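Well, the tomatoes have finally given up on us, so I've moved on to bottling what's left and thinking about winter veg. I got 8 jars of relish out of the last picking (Mum's recipe, heavy on the mustard seed) and the kitchen still smells like vinegar, not that I mind!

A few of you asked about garlic after the last newsletter. I'm going to plant mine a bit earlier this year, as Loretta Tillman over in Karkville swears by it and hers were the size of cricket balls. She's offered bulbs to anyone who'll swap for rhubarb crowns. Mine went to mush in July, so I can't help her there, but I know Thilini Khan has heaps.

The seed swap shelf has been sorted too. We're up to 104 packets, mostly beans and silverbeet, with some 80 of them still in date. If you've got any broad beans or snow peas lying about in the shed, please bring them along. Labels would be lovely – last year I grew what I thought was kale and ended up with a whole bed of mustard greens.

Oh, and whoever borrowed the good wheelbarrow, could I have it back before the mulch comes? Ta!
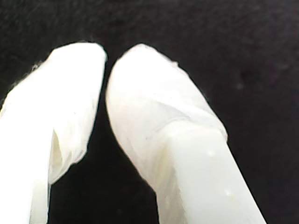
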